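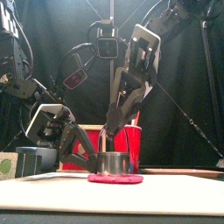 Figure 1. Two-arm cell with both grippers at the steel cup, pink felt-like pad underneath.

Itska Two-Arm Kit: Evaluation Progress Report
Prepared by Guadalupe Huerta, Rattanakul
Reporting period: January

1. Status

The evaluation of the Itska two-arm kit, supplied by Hirnance, is in its second stage. Assembly and calibration are complete. Object handling trials are under way and long-run testing has not started. Spending is within the amount approved by Lotico for this stage.

2. Setup

Both arms are mounted to the support structure and reach down to the table from opposite sides. Each carries a two-finger gripper. An overhead camera on a vertical pole covers the work area, and the left arm has its own camera above the gripper. Black panels or curtains close off the background. The table surface is white, which gives good contrast against the dark fingers but causes glare at full lamp output. Lamp output was reduced during calibration and the setting is now part of the startup checklist.

Hirnance's assembly guide was adequate for the mechanical work. The wiring section did not match the connectors shipped with our unit. A corrected page was requested and received.

3. Trials to date

A total of 227 trials have been logged. Most use the short steel cup, placed on the pad at the center of the table. The task requires one gripper to hold the cup low on its side while the other works at the rim. A trial is scored as failed if the cup leaves the pad or if either arm enters a protective stop.

Of the logged trials, 36 were scored as failed. The most common cause was poor location of the rim by the vision software. The polished surface returns highlights that the software reads as edges. The second cause was late closing of the left gripper after the right arm had begun its approach. The remaining failures have not been sorted.

Other items stay on the table behind the cup during trials, including a tall red cup and a red box. Trials with a cleared background will be run for comparison.

4. Open issues

Cable routing. The loop on the upper left arm limits wrist rotation near the end of travel. Hirnance has proposed a shorter cable and a second clip.

Software. Gripper timing can only be changed by restarting the controller. Each restart takes almost 3 minutes. A request for live adjustment has been filed.

Fingertips. Wear has not been measured. A baseline will be taken before long-run testing.

5. Next period

Install the replacement cable and repeat calibration. Complete the cleared-background trials. Sort the remaining failures by cause. Begin long-run testing if the timing change is delivered.

No change to the budget is requested. A decision from Lotico on the spare gripper is needed before long-run testing begins, as the supplier's lead time is 2 weeks.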